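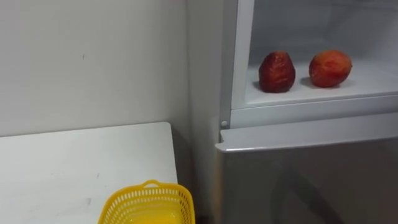 Two fruits on the shelf, basket at the corner of the table

Subject: Re: [dorkham-cells] fridge cell, what do you reset and when?

Dorothy Pearce wrote:
> We're putting together a fridge-and-table cell at Tunstall like the
> one you have at Dorkham, and our runs start fine and then get worse
> over the afternoon. Same program, same fruit. How often do you put
> everything back to zero? And do you do anything special with the
> hand? Ours has started to miss to one side.

Hi Dorothy, hi all,

Oh, I know that afternoon well! We had it for most of September. I blamed the vision, then the fruit, and it was the table. It had crept 6 mm away from where we'd taught it, a little at a time, from people leaning on it while they fiddled with the basket. So now there's a routine, and I'll just type it out in the order I do it.

1. Table and fridge first. I measure the gap between the end of the table and the side of the fridge at the top and again down by the floor. If the two don't agree the table has swung around, and you want to fix that before you touch anything in software. The basket goes on the end of the table nearest the fridge, handle toward the wall.

2. Then the hand. Ours wears a black glove-type cover and the cover is the thing to watch. If it twists on the fingers, the thumb closes a bit off from where the program thinks it is, and I'd bet money that's your miss to one side. Take it off, put it back on straight, then run a slow grasp at the shelf and stop with the fingers closed. I look for the thumb coming in low under the fruit and the fingers around the far side.

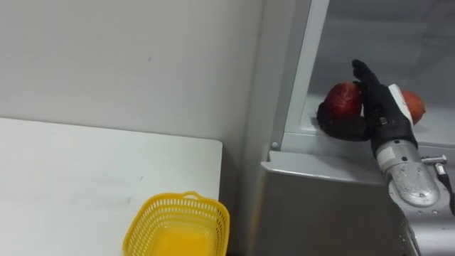 3. Shelf positions. Two fruits, side by side, with enough space between them that the back of the hand can get in for one without shoving the other. We used to push them right up together and spent ages chasing "bad grasps" that were only the neighbor rolling. Old fruit is fine for this by the way, we keep ours until it's pretty sad.
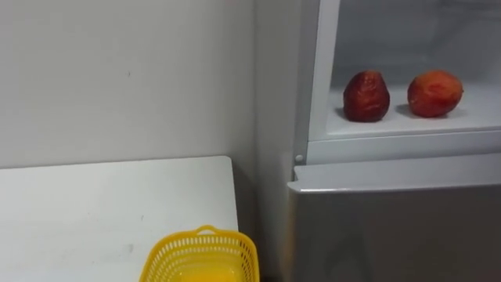
Arm out of view, spacing on the shelf okay

4. Cables last, and please don't skip this one. Walk around behind and look at the whole bundle from the shoulders down to the floor. The long one that goes down by the right leg is my least favorite, it likes to end up next to the foot. I coil the slack to the side and have someone else watch it while I jog the arm up to the fridge door and back with the hand open. 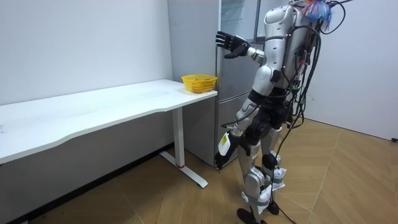
If the bundle goes tight anywhere in that move, I stop and re-dress it before running at speed. A tug at the shoulder shows up at the fingertips, and you can lose a whole morning to it (I did, twice).

As for how often – the full list every 75 picks, and the table check any time somebody has moved the basket. We were at 481 picks on the current glove when I looked last night, and I'll probably swap it at the next full check. The seam on the thumb is getting fuzzy.

One question back: are you still using the Dranden mounts under your table? I'd like to pin ours to the floor and would love to know if they hold.

Send me your taught shelf points if you want, I'm happy to compare.

Primusia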